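Minutes of the Fall Meeting, November 17, 2019

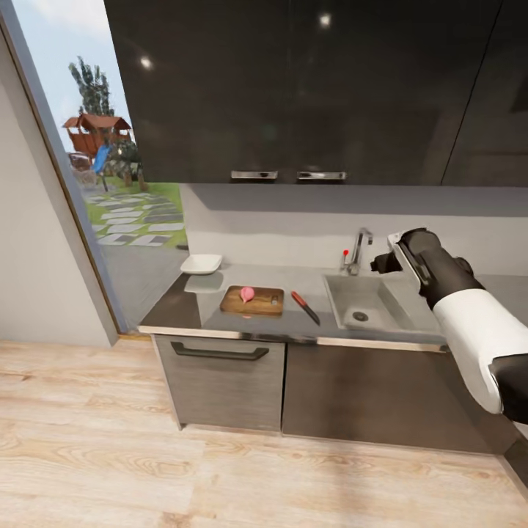
Saarinen Family Center | Meals and Outreach Team

Present: Oona Koskela (chair), Joonas Laitinen, Eero Honkanen, Oskari Mustonen (minutes). Apologies: Torbjørn Eklund.

1. August minutes approved with one spelling fix (Dralladham, two l's).

2. After-school suppers. Oona had wonderful news: 604 suppers served since August, and 34 new families signed up! Everyone was thrilled. Joonas would love a second evening and will ask the Dralladham school about its hall.

3. Coat drive. Eero has 141 coats sorted and hung (what a response!) but we're short on toddler sizes. He'll put a notice in the Zatis newsletter.

4. Homework club. Tutors are keen to keep going through the winter. Around 60 children are on the list, so Oskari will draw up two groups.

5. Grant. Torbjørn sent word that the Ferkix application is nearly ready. Oona to read the draft and sign.

6. Other business. Van keys now live in the office drawer. Meeting closed at 8:15 p.m.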